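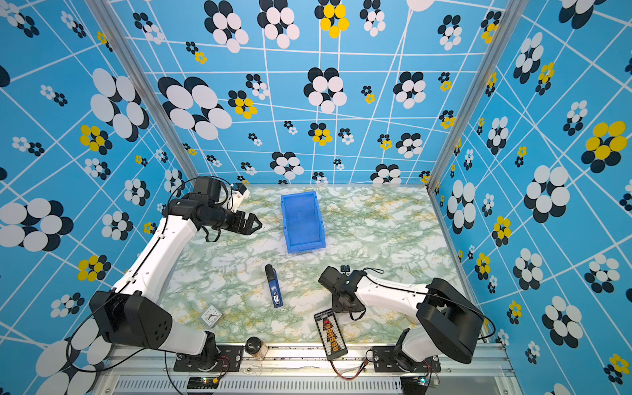
Jaidee is the planning and control package Zaritside sells for two-arm benches. I ran version 2 for 28 days against our older Wemholm stack. Installation is one package and one config file per arm. The planner treats both arms as a single system, so a route for the left gripper is checked against wherever the right one is. With a blue bin standing between two front-mounted arms, that check matters for every move toward the back. Wemholm planned each arm alone and left the conflicts to a stop signal.

Perception is weaker. Opaque parts segment well on a veined, marble-pattern surface, but clear objects need a hand-drawn mask. The mask editor has no undo – a strange omission at this price.

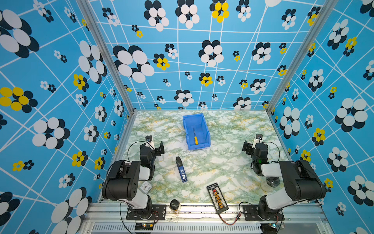
Does it run without the Kaltberg driver?
Only in simulation. Live control needs the driver, and the license is sold separately.

Logging is good. Joint states, planner calls and camera timestamps share one clock, and replay matched the live run in my tests. Error messages still give codes with no text. 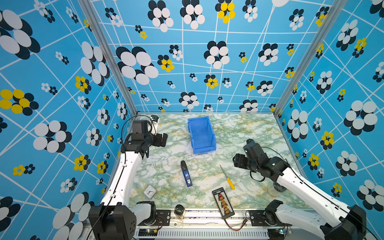
Lino Marras
Controls Software Reviewer
25/09/2021

Recommended for teams that already have calibrated cameras. Others should wait for the calibration tool due in February.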